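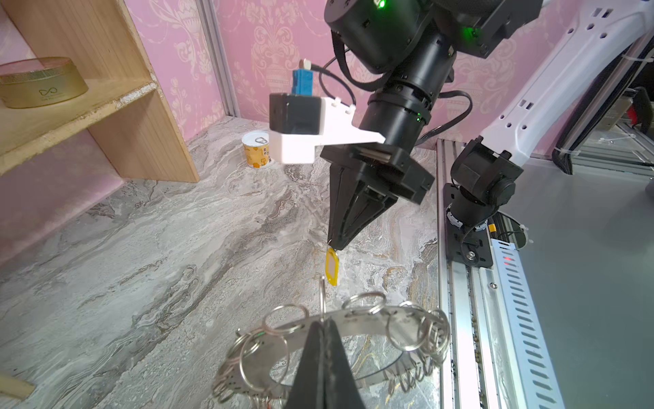 Why does a library need to weigh its rubbish before deciding which books to throw away?

Because disposal is charged by the kilo, and the weight is usually the only figure in a weeding plan that anybody upstairs will read to the end.

Unit 4: Weeding (getting rid of books while keeping your job)

Weeding means taking stock off the shelves for good. Every textbook calls it healthy and compares it to gardening. Gardeners, as a rule, do not get letters from the public about their nettles.

4.1 Why shelves fill up

A shelf is considered full at about four-fifths. Past that, returned books get laid flat on top of the others, and readers stop putting things back where they found them. The branch at Hadport was running at 94 per cent when it last did a proper count, and its large print section had spread into what the floor plan still calls the quiet area.

4.2 Picking candidates

Run the list of items not borrowed in five years. At Hadport this gave 2153 titles. Then walk the shelves with the list in your hand, as the computer can't tell a dull book from one that people read standing up and never take home. Local history is the usual case. So are car repair manuals, which have often been read very thoroughly and with dirty thumbs.

Look for:
- facts that have gone off (tax, medicine, anything with "the new" in the title)
- broken spines, missing pages, damp
- second and third copies of last decade's big novel
- books replaced by a later edition that is sitting right next to them

Leave alone anything that is the last copy in the county until you have asked. Kenmont once withdrew its only run of the harbour almanac and spent the following March buying it back, at collectors' prices, from a dealer it had sold it to.

4.3 Where they go

Sale table, other branches, book dealer, pulp, in that order. Allow up to 90 minutes a trolley for stamping and taking off the records. Stamp WITHDRAWN on the title page and again inside the back cover. Miss one and a kind person will bring the book back, possibly for years.

4.4 Telling people

Put the notice up before the skip arrives. A skip full of books will be photographed, and the caption will not mention damp. Write the notice in plain words. "Deselection" has never calmed anyone down.

Reading for next time: the Carré handout on shelf counts, and section 11 of the Jarko manual up to the table. The table is wrong. A corrected one is in the course folder.

Task: choose one bay in your own branch, weed it on paper only, and bring the list. Please leave the books where they are.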